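Print this message | E-mail this message to a friend

Posted in March by the list host

Re: Was the open day worth the drive?

Hello all,

I promised a longer answer once I had put my feet up, so pour yourself something and settle in. First, the message I'm replying to, for those who get the list as a digest:

> Sorry I couldn't make it to the Zatach open day. We had family in
> and I would have been missed! Two questions for anyone who went.
> Did they let ordinary visitors handle the equipment, or was it all
> behind a rope? And was it the usual arm stacking blocks, or
> something closer to what goes on in a house? I have seen enough
> blocks stacked to last me a good long while.

Handle it we did, and there wasn't a rope in the place. I drove up from Bucur with two neighbors, 41 miles each way, and we got there just as they were opening the doors at ten. There was already a line for name tags, and by the time the coffee ran out (a little after eleven, bring your own next year) they had signed in 262 people. For a small outfit out past the Wanach exit I thought that was a wonderful turnout, and the folks at the sign-in table looked pleased and a bit stunned.

The morning talk was on the long side. It covered how they teach a machine to pick up household things by having people do the picking up first, with a gripper you hold in your hand and squeeze like a pair of tongs. You do a chore, the camera on the tool records what the fingers see, and later on the recordings go into training. I knew the general idea from the thread we had on here last winter, but it is one thing to read about it and another to watch someone work a pair of the things with no more fuss than I make over salad servers.

So, to your second question, no blocks! The part I liked best was about filling and emptying a box of snacks, and they had pictures from the work to go with it. I asked if I could share one with the list and they were very nice about it.
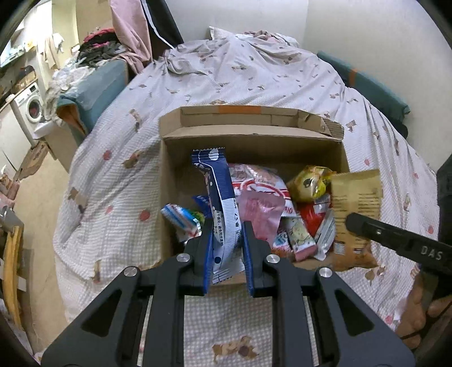 A blue-and-white snack packet held upright over the open box, which is resting on a bed.

What I hadn't thought about before is how awkward a bag of snacks is for a pair of stiff fingers. A block has sides and stays the shape you left it. A foil packet slides and crinkles, and if you pinch it in the wrong spot the whole thing folds over on you. The woman giving the talk said they go for packets by the narrow way whenever they can, and she likes a good messy heap with big bags and little candy all in together, because that's how a real box of treats looks after a day or so at her house. Mine too, if it lasts that long.

Then came the hands-on hour, which answers your first question. They had two tables going, with one pair of grippers at each, and you waited your turn. I'll admit I was clumsy. The left hand wants to help and doesn't know how, and I kept looking at my wrists when I should have been looking at the tips of the fingers. One of my neighbors, who quilts, picked it up right away and had to be asked politely to let the next person try – I will be hearing about that for months. The handles are lighter than I expected, though my thumb was sore on the drive home.

A few odds and ends while I have them in mind. Parking is on the grass, so wear sensible shoes. The building is all on one level and there were plenty of chairs. Children were welcome and got turns like everybody else, and they were a good deal quicker than I was. I asked whether any of this would be folding my laundry soon and got a kind smile and a "not this year," which I thought was a fair answer.

They also mentioned that Andier is thinking of a smaller demonstration closer to us, possibly in the fall. I put our list down as interested and I hope nobody minds. If you'd like to share a ride for that one, write to me off list and say whether you get carsick, as my back seat is not what it was.

Warmly, and sorry to go on so,
Your list host in Bucur

Print this message | E-mail this message to a friend

Recent messages on this list
Ride share for the Andier demonstration
Re: Re: Robot mowers and wet slopes
Wanach exit closed overnight, plan your route
Has anyone kept the handout from the Zatach talk?
Looking for a second-hand vacuum robot, any condition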